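Search this site
Enter keyword
Go

Regional airlines: Rerkeletti adds Brimham to its winter schedule

Rerkeletti will open a route between Lotis and Brimham at the start of the winter timetable. Service begins with four round trips a week on a 50-seat turboprop. Fares went on sale on 2nd September through the airline's own website and through travel agents on both ends of the route.

The Brimham flights replace the seasonal link to Lagman, which closed in May. Load factors on Lagman had fallen for two winters in a row, and the airport there raised its handling charge for aircraft in this weight class. Rerkeletti has kept its Lagman slots for one more season but has no plan to use them for passenger flights.

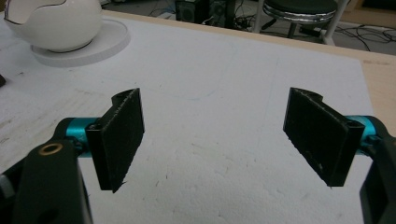
Block time on the new route is 70 minutes in both directions. The aircraft will overnight at Lotis, where the line maintenance station already holds spares for the type. Ground time at Brimham is set at 35 minutes, five more than at other outstations, to allow for deicing on the stand. If the first wave leaves Lotis on time, the same aircraft can fly a second rotation on an existing domestic route before noon.

Rowena Bañez, head of network planning, said that advance demand from Brimham is split almost evenly between business travelers and people visiting family. Group requests are handled separately. The group desk will hold up to 18 seats per departure until six weeks before travel, after which unsold seats return to general inventory. Deposits are not refundable once names have been entered.
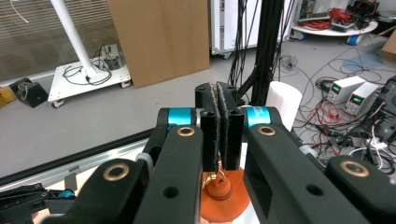 Gripper fingers with gray fabric padding on the inner edges.

Checked baggage rules follow the standard domestic table. Basic fares include one cabin bag only. Sports equipment must be booked ahead, as the aft hold on this type is limited to 300 kilograms when all seats are sold. Skis count as one piece together with boots. Connecting passengers at Lotis need to clear security again if they arrive at the east pier, and the minimum connection time is 55 minutes.

The loyalty program will pay a fixed 3000 points per round trip on the route through the end of the winter season, in any fare class except staff and agency tickets. Points post within ten days of the return flight. Missing credit can be claimed with a boarding pass stub or the e-ticket number.

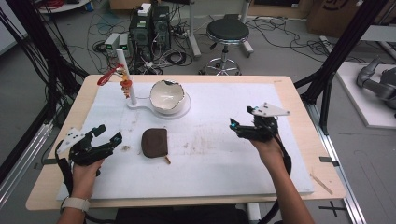 Two hand-held grippers over a white foam board, with a ceramic bowl toward the back.

Agents with questions on group contracts should write to Lilibeth Agbayani at the Lotis sales office. Schedule files for the route have been sent to the distribution systems, and the return flight times for the holiday weeks will be loaded separately.

Last updated: 2 days ago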